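Ticket no 384 - Synchronisation des carnets de route Jornix
Statut : résolu, sous surveillance
Ouvert le : 2 mars 2026
Produit : Jornix, application mobile et espace web
Catégorie : compte / sauvegarde / pièces jointes

Message initial

Bonjour à toute l'équipe,

Je vous écris après deux soirées passées à tourner en rond, et je vous prie d'avance de m'excuser si je suis un peu longue, mais je préfère tout raconter. Je tiens mon carnet de route dans Jornix depuis le mois de décembre : kilomètres, pleins, étapes, petites notes sur les auberges (la soupe d'Ellel mérite à elle seule une page entière !). Tout allait très bien jusqu'à notre dernier trajet entre Ellel et Trarnirlow. Depuis, l'étape apparaît sur mon téléphone et reste introuvable dans l'espace web. Le petit rond de synchronisation tourne, tourne, puis s'arrête avec le message « Erreur 524 - délai dépassé ».

Ce que j'ai déjà essayé, dans le désordre : fermer et rouvrir l'application, redémarrer le téléphone, passer du wifi de la maison au réseau mobile, me déconnecter du site et me reconnecter. Je n'ai pas osé désinstaller, de peur de tout perdre. J'ai bien fait, j'espère ? 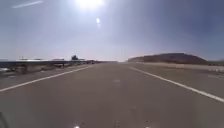

Pièce jointe 1 - La route, étape Ellel-Trarnirlow

Merci mille fois pour votre patience, et bon courage, je me doute que vous en recevez beaucoup, des messages comme le mien.

Réponse du support

Bonjour, et merci pour ce message si complet - cela nous fait gagner un temps précieux. Vous avez très bien fait de ne pas désinstaller : tant qu'une étape n'est pas synchronisée, elle n'existe que sur le téléphone.

La photo s'ouvre normalement chez nous, le fichier n'est donc pas abîmé. Le code 524 indique que le serveur a attendu la fin de l'envoi et a renoncé. Pourriez-vous regarder dans Réglages > Carnet > Détails combien d'entrées contient votre carnet, et nous dire si l'option « Tout renvoyer à chaque modification » est cochée ?

Réponse de l'utilisatrice

Me revoilà ! Alors, le compteur affiche 3 000 entrées tout rond, ce qui m'a fait un drôle d'effet. J'avais importé les vieux carnets Prothero de mon père au début de l'hiver, tous ses trajets de représentant, avec ses remarques sur le prix de l'essence. Et oui, l'option est cochée. Je ne me souviens pas de l'avoir fait, mais je ne jurerais de rien.

J'en profite pour signaler une bizarrerie : dans les notes importées, les accents sont remplacés par des points d'interrogation. « Péage » devient « P?age ». Ce n'est pas urgent, mais c'est dommage pour les souvenirs.

Réponse du support

Nous y voyons beaucoup plus clair, merci. Avec cette option, Jornix renvoie le carnet entier dès que vous ajoutez une ligne, et l'import de vos archives a rendu cet envoi trop long. Voici comment procéder, tranquillement, téléphone branché et en wifi :

1. Dans Réglages > Sauvegarde, choisissez « Exporter une copie locale » et attendez le message de confirmation.
2. Décochez « Tout renvoyer à chaque modification ».
3. Dans Carnet > Archives, créez un second carnet nommé Prothero et déplacez-y les entrées importées. L'opération peut être longue, laissez l'écran allumé.
4. Ouvrez l'étape bloquée et touchez « Renvoyer cette étape ». 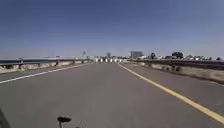
5. Connectez-vous à l'espace web, rechargez la page et vérifiez que l'étape figure bien à sa date, avec ses photos.

Pour les accents, il s'agit d'un encodage mal reconnu à l'import. Si vous avez gardé le fichier d'origine, relancez l'import dans un carnet vide en choisissant « Europe occidentale » dans la liste, puis comparez avant de supprimer l'ancien.

Réponse de l'utilisatrice

Victoire ! L'étape est arrivée sur le site avec ses 2 photos, et le petit rond ne tourne plus. Le déplacement des archives a duré le temps d'un gratin, préparation comprise, et j'ai seulement dû rallumer l'écran quand je l'ai oublié pour râper la muscade.

Les accents sont revenus aussi. J'ai relu les notes de mon père jusqu'à une heure peu raisonnable - il se plaignait déjà des travaux à la sortie de Trarnirlow. Merci du fond du cœur.

Note de clôture

Cause : renvoi complet du carnet après un import volumineux. Accents : encodage corrigé par un nouvel import. Demande transmise au développement pour afficher un avertissement quand l'option est active sur un grand carnet. Le ticket reste sous surveillance jusqu'à la prochaine mise à jour de l'application.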